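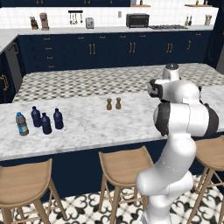
Unit 4: Comparing two grippers in the simulated kitchen

Course notes for the lab group of Rüdiger Sauerland. Please read them before Thursday, because the simulator seats are limited and we start directly with the runs.

4.1 What we compare

Both grippers are mounted on the same arm model and use the same controller. The first is the parallel gripper from Unit 3. The second is the Tamuno, with longer fingers and softer pads. In the scene file the two have the same mounting point, so you change only one line to switch between them.

The kitchen island is the work area. We use the bottles as targets and leave the salt and pepper shakers as obstacles. The clear bottle with the light blue cap stands a little apart from the dark blue ones, and most students should begin with it. The three dark bottles have narrow necks and stand in a loose group, so the approach direction matters much more there.

4.2 Settings

Controller rate: 500 Hz
Physics rate: 1000 Hz
Runs per gripper: 40
Closing force: keep the default value for the first half of the runs

Do not change the friction of the marble. Last year one group made it higher to stop the bottles from sliding, and their results could not be compared with the others.

4.3 Procedure

Load the scene and wait until the arm has reached its start pose over the counter. Save the pose of every bottle. Then choose a target and a grasp height, either on the neck or on the body, and write it down before you start the run. If you write it afterwards, you will be tempted to choose the height that worked.

A run is a success when the bottle is lifted 400 mm above the counter and stays in the gripper until the timer ends. If another bottle falls, the run is a failure, also when the target was lifted correctly. Touching a neighbor without tipping it is allowed – but please note it in the last column.

4.4 Common mistakes

The stools are collision objects. A path which looks free from the room camera can still pass through a seat when the elbow goes down. Turn on the collision view and check the lower links too.

Titilayo Akpan found that the Tamuno fingers can report contact one step too early. The patch is in the Utodmont folder. Without it the lift begins before the pads are closed, and you will blame the gripper for a software error.

4.5 To hand in

One table per gripper, one plot of success against grasp height, and half a page of text. Say which gripper you would choose for the dark bottles and for which reason. Davina Ritchie collects the files and can also help with the plotting script.

Reading for next time: chapter on contact models in the Drendham reader, without the appendix.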